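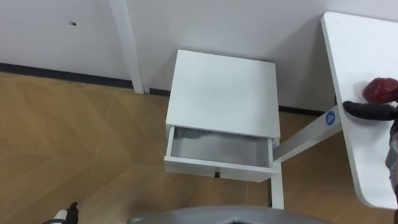
Photo: Courtesy of Zasstead

Muammer Akyol keeps his equipment budget in a spreadsheet with 89 rows, and he will happily read you every one of them. Row one is the robot. It takes up one line. Everything under it is the stuff that makes the robot worth having, and that is the part he loves to talk about.

"People call me and ask what arm to buy," he says, pouring tea in the little kitchen at Zasstead, where he plans purchases for the home robotics lab. "I ask them what furniture they have. There's usually a long silence."

Furniture! It sounds like the dull end of a thrilling business, but spend a morning here and you start to see it his way. A plain white nightstand with one drawer and a small round knob is a terrific piece of test gear. The two-armed robot has to deal with the knob, the drawer, whatever is lying at the back of the drawer, and the table standing close by on the right. A gripper that looks wonderful in a sales video may be far too bulky for that corner, and it is much nicer to learn this before the purchase order goes out.

So Akyol plans backward. He picks the household jobs first, sets up a corner with ordinary pieces, and measures the space between them. Only then does he open a catalog. Last year that habit steered him away from a wide three-finger hand he had been dreaming about and toward the slim Lakatos grippers, at $2,116 each. He bought 4: two to mount and two for the shelf.

The spares raised eyebrows upstairs. They shouldn't have. Fingers wear, cables fray, and a part on back order can idle the whole setup for weeks while salaries keep getting paid. Akyol now asks every supplier for the replacement time in writing, right next to the price, and he has dropped two suppliers over their answers.

His other favorite line is the one marked Pasteo, the service plan. It costs $1,908 a year and covers calibration visits and software updates. He skipped it the first time around - "I was feeling clever," he says - and spent a good part of that winter calibrating things himself, badly.

What about the room? He likes a real-looking floor, the wood-look herringbone kind, and plain white walls, and he wants the lighting even and overhead. None of it costs much next to the robot. He does insist on putting it in the first budget, though, so it doesn't get squeezed out of the last one. Numbered stickers go in there too, under "small things," a heading that grows every quarter.

The next round of buying starts in July, when a second setup goes in at the Vutham site. Akyol has the tables and nightstands picked out already. He is still arguing with himself over the robot.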